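Sidewalk Rover, Part Four: Wheels, Wobbles and a Whole Lot of Simulator Time

Hello again from the back bench at Hopkin! Last time I left you with a chassis, a bag of motors and a promise that the rover would be rolling by February. Well, it rolls. It rolls in a very slight left-hand curve, but we're getting there.

For anyone new to the newsletter, the rover is called Zirkside, it's knee high, and the plan is for it to trundle down a city sidewalk by itself at walking speed without bothering anybody. Six wheels, a camera up front, and a battery box I've now rebuilt three times (the third one has a lid that closes, so I'm calling it done).

The big job this month was the left drive side. I'd been blaming the motor controller for the curve and spent two evenings swapping settings, and then Adeel Orakzai came by to borrow the heat gun, spun the middle wheel with one finger and asked if it was supposed to feel like that. It was not. The bearing was seated crooked in my printed hub, so it dragged. I've reprinted all of the hubs with a thicker wall and a small lip for the bearing to sit against, and the drag is gone. What's left of the curve seems to be wheel diameter – my rubber tread isn't glued on evenly – and I can trim that out in software for now.

Wiring got some love too. I pulled out the rat's nest and put everything on a single terminal strip, with labels this time. There's a fuse for each side and a big red stop button on top that cuts motor power and leaves the computer running. If you build one of these at home, please put the button in on the first day. I chased mine across the parking lot once and I don't recommend it.

The other half of the month went to the simulator. I'm not letting Zirkside out on a real sidewalk until it's had a good long stretch on pretend ones, so I've been running the driving code on the shop's old desktop overnight. The goal was 1,000 runs. I got carried away and ended up with 2,228, and 267 of those finished with the rover stopped dead and refusing to go on. No crashes in that pile, just a lot of sulking!

I sat down with a big mug of coffee and went through the stops, and most of them came down to the ground itself. My obstacle code looks for sharp changes in brightness low in the camera view, and it turns out sidewalks are full of those. Slab joints set it off. Cracks set it off. The edge of a building's shadow really set it off, and drainage grates were the worst, all those slats in a row. My fix is to ask the code to see the same thing from a couple of positions before it believes in it, and to stop treating flat dark lines as walls. Early runs look better, but I haven't tried it on enough streets to brag yet.

Next up is a proper mount for the camera, which is still held on with a clamp and some foam, and then a ramp test at the shop. I could use a hand with the ramp. I also need 11 more of the short M4 screws, so if there's a jar of them under your bench, I'm happy to trade for leftover hub prints (they make decent coasters).

Two views from the simulated streets: 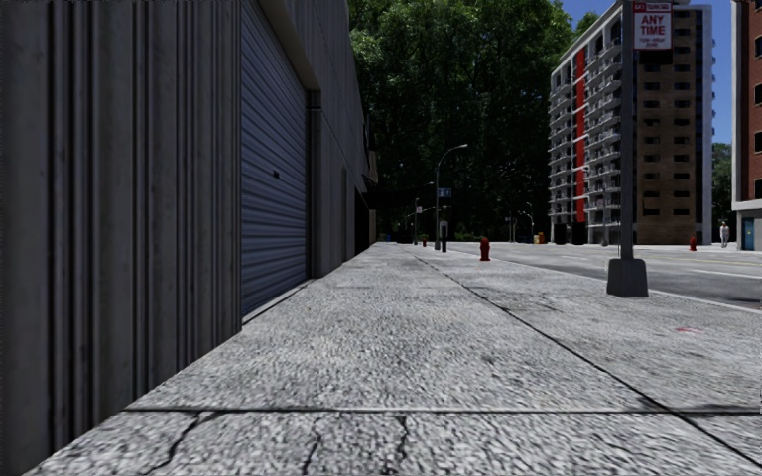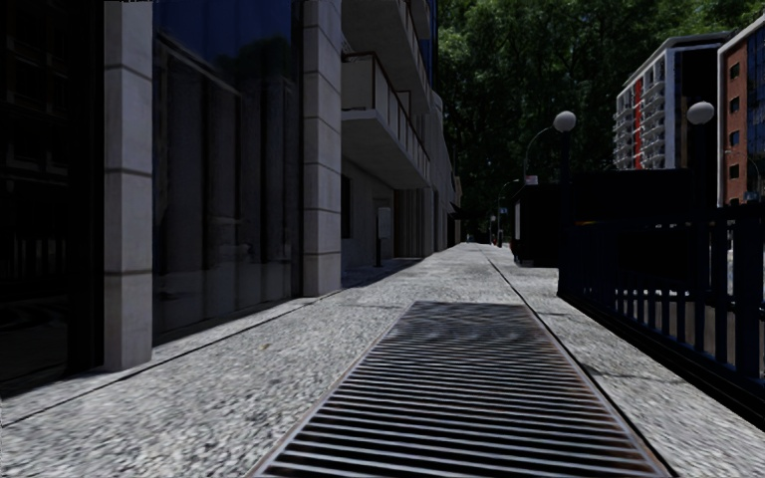 Simulator views of the same neighborhood. Cracks and slab joints in the first, the drainage grate in the second.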